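Tarngate on the small screen, and why I've barely slept

I've been playing the handheld version of Tarngate since it came out in May and I'm having such a good time with it that I need to tell somebody, and my sister has stopped answering my messages about canals.

If you missed it the first time, Tarngate is the smuggling game set in a flooded market town. You have a flat-bottomed boat, a shed, a debt to a man called Ouellet, and a map that lies to you. It was a big-screen game when it first arrived and I bounced off it hard. I'd play for an evening, get lost in the eastern locks, run out of lamp oil and go back to something with cars in it. So I didn't expect much from the port. I bought it for a long train journey and nearly missed my stop (I did miss my stop on the way home, but that was the Hultex mission and anyone would have).

What a difference it makes to have it in your hands! The whole game is made of short trips, ten minutes of loading up, sneaking past the customs launch and selling whatever's left, and that fits a bus ride or a lunch break so well that I can't believe it began life anywhere else. You can save at any mooring now. The old version made you get all the way back to the shed, and I lost so many evenings to that.

They've redone the steering too. Before, you nudged the boat about with one stick and it felt like pushing a wardrobe across a carpet. Now there are two sticks, one for the rudder and one for the pole, and once it clicks you can swing the stern round under the Corn Bridge without touching either wall. It took me around 9 goes to manage it. I shouted. The dog left the room.

The Hultex mission, then. Mild spoilers, so skip down a bit if you're still in chapter 2. Hultex is the dye works at the north end, and in the original you just rowed in, picked up the barrels and rowed out again. In the handheld version the water changes colour depending on which vat they've emptied, and the guards can spot your wake in the red but hardly at all in the blue. There's no tutorial for this. A woman selling eels mentions it in passing if you bother to talk to her, and I hadn't, so I got caught over and over before I wandered back and heard her out. I love it when a game trusts you like that.

Sound is brilliant through headphones, all dripping and far-off bells. The writing is as funny as I remembered, and Ouellet's letters get ruder the longer you leave the debt. I'm leaving it on purpose at this point.

Grumbles, because there are a few. The text in the ledger is tiny and I've ended up holding the thing an inch from my nose. Loading between districts is slow if you've got a full hold. And the two-player races, which I was really looking forward to, only work if you're both in the same room, so that's me and the dog again.

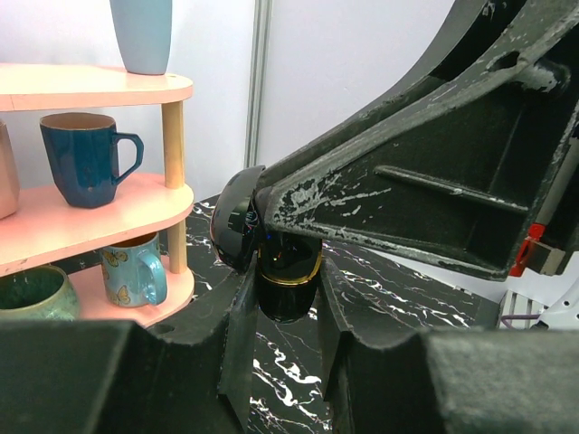
Laurier Sutherland wrote in to say I'm wrong about the races, and that you can play them at a distance if you've both finished the Gimis side story, as it opens a signal tower that links your two harbours. Laurier also reckons the debt letters stop being funny once Ouellet sends someone to take your shed door.

Well, I had no idea! I'd walked straight past Gimis every time because he only turns up at the fish steps after midnight, and I'm usually off selling candles by then. I went back last night and got as far as the bit with the broken lantern and the priest's goat, and it's lovely, much sadder than the rest of the game. Ravinder Gosselin has already offered me a race once I'm through it, so I'm off to practise the Corn Bridge turn again. I've still got my shed door as well, for the moment.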